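A Morning at the Ostirlow Furniture Open House
By Araceli Herrero
August 24, 2020

I almost skipped the Ostirlow open house this year (it's 80 miles each way and my car has opinions about hills), but I'm so glad I went! They open up the finishing shop and the showroom to anybody who signs up, in groups of 18, and you get to poke around for most of the morning.

We started in the back, where the table rims get sanded and polished. It smelled like wax and sawdust and I could have stayed there all day. Etornam Wumbei took our group through, and she let us run our hands along a rim before its last coat and then one after. Big difference. She also answered my very long question about water rings with a lot of patience. Short version: use a coaster, and wipe up coffee right away.

Then the showroom, which they've set up like a bunch of little living rooms, with books and things left around so it feels lived in. I went straight for the round side tables. The one I fell for has a brown wooden rim, nice and shiny, around a cream top with beige speckles like marble.

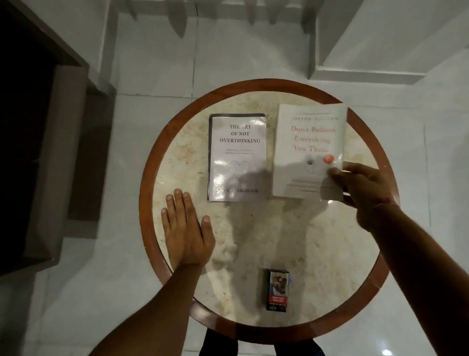

I'm picky about side tables, mostly because I read in the evening and always have two books going at once. My old one at home is so narrow that the second book ends up on the floor, usually under my foot. Two paperbacks fit next to each other on this one and there was still room for a mug, so I was pretty much sold. I like that the speckles aren't too even, too. A plain white top shows every crumb in my house.

They call the round one the Lusa. There's a square version called the Darko, which my sister would love, but the corners worried me (I bruise like a peach). Lamps were by Vereo and I didn't care for them much, a little too tall for everything.

Coffee was free, the cookies went fast, and parking was a field, so wear real shoes. I put my name down for a Lusa and they're saying November for delivery.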